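Home | Guides | Worksheet Maker | Help
2 min read | 5 comments

Section 5: Setting up a reported speech worksheet in Skerkitz

1. Open New Sheet and pick a level. A2 is the default – change it now, as the menu locks once you add a sentence.
2. Type your direct speech lines, up to 300 characters each. Pupils stop reading well before that.
3. Tick "Shift tenses" to build the answer key.

Caution: the key turns "must" into "had to" every time, including where you'd rather it didn't. Read it before your class does.

4. Choose Gaps or Full Rewrite. Full Rewrite takes longer to mark, as you'll discover on Sunday evening.

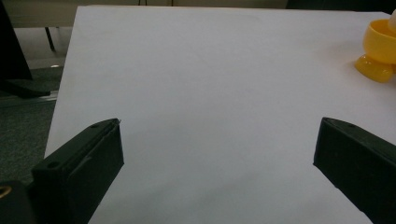

5. Press Print Preview, then Save.

Note: Save keeps the sheet but not the key. Tick "Keep key" as well.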